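Ciltari keeps its table rules on one page. Props are logged before a session starts, and hands stay outside the tape while an arm has power.
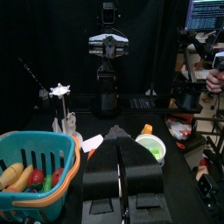 Speed is capped at 94 millimeters a second near people. Phyllis Hollis wrote the cap in May, after reading 500 incident notes.
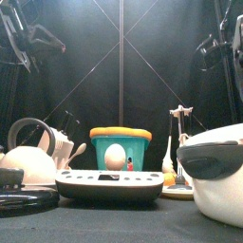
Any layout change means a new risk sheet, kept for six years. Two people sign it.

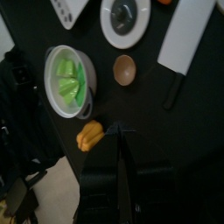 Halina Pawlak would go further and have a third person sign, from outside the lab.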